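4.2 Work at the desk stations
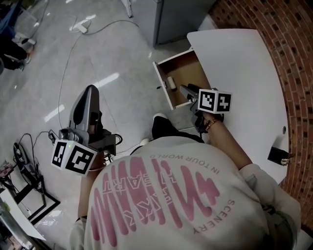
Figure 3. A drawer task at the curved desk, carried out with two hand-held grippers, each fitted with a marker cube.

The desk stations at the Devthorpe site are where demonstrations of office and household tasks are recorded. Figure 3 shows one such task. The operator works standing, with a gripper in each hand, and in this instance the right-hand gripper is directed into an open drawer with a small cylindrical object in it while the left-hand one is held down at the side. The printed cubes carry the patterns from which the position of each gripper is worked out.

Before the change described in Section 3, staff at Devthorpe did packing and returns checking for Clorari. The returns line was automated over one winter, and 29 people were offered a place in the new recording unit, known on site as Tanui after the software used to book sessions. All of them had handled small goods by hand for most of their working lives. The unit supplies recorded sessions to Irkska, which trains the arms now installed on the returns line and at other sites. The staff therefore produce the material from which the next set of machines will learn, and they are aware of this. We return to the point in Section 5.

A session is made up of short repeats of one task. The booking screen gives the task name, the starting layout and the number of repeats wanted. The operator sets out the objects, does the task, puts everything back and begins again. For drawer tasks the usual wording on the screen is "open, take out, close" or "open, put in, close", and the operator chooses how to do it within that. During our observation period, which began in January, the unit logged 1,569 repeats of drawer tasks. The target for a full shift was 100 accepted repeats, counted across all tasks.

What counts as accepted mattered a great deal to the people we spoke to. A repeat could be turned down if a marker was hidden for too long, if the object was dropped, or if the operator paused. The last of these caused the most complaint. On the old line a pause to look at an item was part of the job, and checkers were praised for it. In the recording unit the same pause was treated as a fault in the data. One operator told us that she had been slow on purpose for eleven years and was now being asked to stop. Another said he planned each movement while resetting the drawer, so that the thinking was done in time that was not recorded. Several colleagues had arrived at the same method without being told about it. It does not appear in the written instructions.

Handling skill did carry over, though less directly than managers had expected. The grippers close along one line only, and the operator feels an object through the handle and not through the fingertips. Staff said that round objects were the hardest to learn, as they roll when touched on one side. Experienced packers were no faster than newer staff in the first two weeks. After that they drew ahead on tasks with awkward objects and stayed level on the rest. They put this down to knowing where a thing will tip before it is lifted.

The physical load changed in kind. Nobody in the unit lifts cartons, and reports of back pain fell. Complaints about wrists and forearms rose over the same period. A gripper is light when first picked up, but it is held away from the body for much of a session, and low drawers mean reaching down with the wrist bent. Cables were also raised often. Operators said they kept part of their attention on where the leads lay, and that this was tiring in a way that was hard to explain to anyone who had not done it. A request for shorter sessions on low furniture was agreed in the second month. A request to run the leads overhead was still open when we left.

Talk at work was affected as well. The returns line was noisy, but people stood side by side and spoke throughout the shift. At the desk stations conversation tended to stop when a repeat began and start again at the reset. Operators described this as broken talk. Some liked the quiet. Others took their breaks together at 10:30 whether or not they were tired, and treated this as the one fixed point in the day.

Supervisors saw the unit differently. The 2 supervisors we interviewed both described the job as a step up, pointing to the higher hourly rate and the seated break area. They knew the rejection figures for each operator but had not recorded a session themselves. When we passed on the remarks about pausing, one of them said the rule came from Irkska and could not be altered on site. Staff at Irkska told us that the limit was a default setting and that Devthorpe had never asked for it to be changed.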